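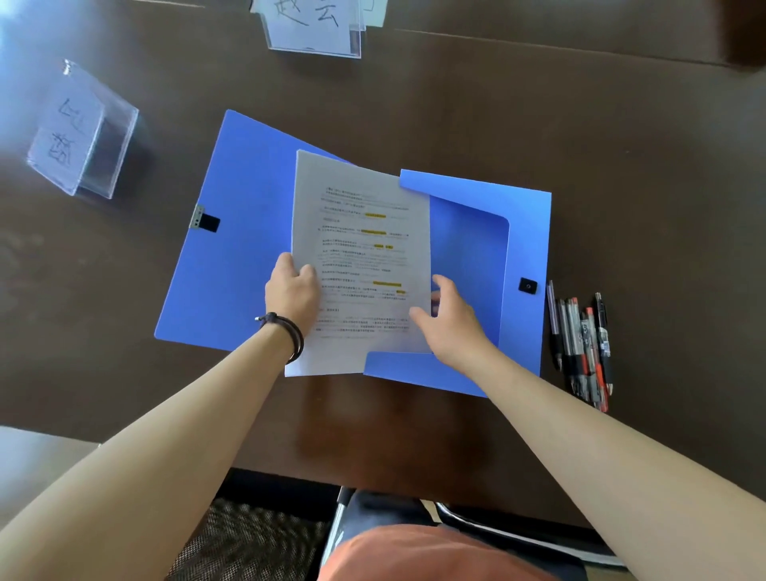

Printed papers and a blue file box, open on the table.

Print this page
E-mail this to a friend

How to write a running order your wedding band or DJ will thank you for

If you have got as far as booking the music, well done, because that is the bit most couples lose sleep over. The running order tends to get left until the last fortnight, squeezed in between the table plan and somebody's shoes, and it really does deserve a quiet evening and a pot of tea to itself. I have helped at a good many receptions in and around Firkcombe over the years, and the evenings that flowed nicely nearly always had a decent sheet of paper behind them.

Start with the times you can't move

Ring your venue and ask when the room has to be turned round, when the bar shuts and when the music must stop. Ask about the sound limiter as well while you are on the phone, and where the sockets are. Write these down first. At Travmont, for instance, the meal and the dancing share one room, so the band can't bring a single drum in until the tables have been cleared, and that takes the staff a good while with a full house (the largest wedding I have helped with there was 161 guests, and you have never seen so many chairs).

Then put in the band's own needs. Most will want an hour or more to load in and sound check, and they will want a hot meal at some point too. Do put the meal on the sheet with a time next to it. It is so easily forgotten, and hungry musicians at half past nine are a sorry sight!

Build the evening around the sets

A band will usually offer you 2 long sets or 3 shorter ones. I lean towards three if your families are a mixed bunch, as it gives the aunties a chance to sit down and talk, but if your friends are the sort who never leave the floor then go for two and let it run. Ask the band which they prefer - they know their own material and they will tell you straight.

Now fit the other bits in between. Cake cutting sits well just before the first dance, when everyone is already gathered and looking the right way. The evening food is best brought out in a break, never in the middle of a set, or the floor will empty for bacon rolls and take ages to fill again. Leave ten minutes of nothing after the speeches. They will run over.

Choosing the songs

Give the band your first dance, your last dance and a short list of songs you would love to hear. Keep the must-plays to a handful, and have a do-not-play list by all means, though if it goes over a page you may want to think again. If your first dance isn't something they already know, tell them at least 4 weeks ahead and say which recording you mean. One couple I knew had practised to the slow version of their song and got the fast one, and they had to gallop round rather, bless them.

Writing it up

Keep it to one side of paper if you possibly can, in large type, with the times down the left. Put a mobile number at the top for whoever is in charge on the day, and please don't let that be the bride or groom. Firms like Vornon and Koppel will send you a blank form of their own to fill in, and it is worth using theirs if they do, as their crews know where to look on it.

Print a few more copies than you need. The band wants one, the venue wants one, and so do the photographer and the best man. Send it by e-mail as well, a week or so before, and ask for a reply so you know it has been read.

Print this page
E-mail this to a friend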